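3.2 Course setting and data collection

The study took place in a project course for second-year engineering students at Kiltard. The course runs for one term and ends in May. Students work in pairs and are graded on a written report and a log book; the success rate of their trained policy does not count toward the grade. We made this choice after the pilot term, when several pairs picked very easy tasks late in the course to protect their scores.

Each pair chose a household task from a shared list. The list included folding a towel, sorting cutlery, stacking bowls, and moving cloth items into or out of a basket. All pairs used the same hand-held gripper, which the students call Lemimico after the software package that reads its video. The gripper is held in one hand and has a camera facing the fingers. No robot is needed while demonstrations are recorded, so pairs could work at the same time in the shared workshop.

Sixteen pairs finished the course. Together they handed in 589 demonstrations that passed the format check. Pairs were asked to record for no more than 10 minutes without a break, and to write down any change in the position of the table, the basket, or the cloth. The log books show that this second rule was followed unevenly. Two pairs moved their table partway through and noted it only after their replay tests began to fail.

Demonstrations were reviewed by the second author and by the course assistant, Gunnel Sæther. A demonstration was marked usable if the fingers stayed in view, the object was reached without a restart, and the tracking did not drop out. Where the reviewers disagreed, they watched the clip together and settled on one label -- in most cases this came down to how long a pause could be before it counted as a restart.

We did not clear the workshop for recording. Other classes and staff kept using the space, and the backgrounds therefore include people walking, open doors, and changing daylight. Figure 2 gives a typical view from the cloth task. 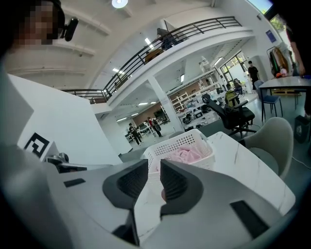
Figure 2. View from the hand-held gripper in the cloth task, with the finger pads open in front of a white basket holding a pink cloth.

Cloth was the hardest material for most pairs. In their log books, students wrote that they could feel when they had caught more than one layer, but could not see it in the video afterward. Bríd Buckley, who taught the lab sessions, answered this by having pairs watch their clips without sound and guess the number of layers before the lift. The results of that exercise are reported in Section 4.1, along with the replay tests.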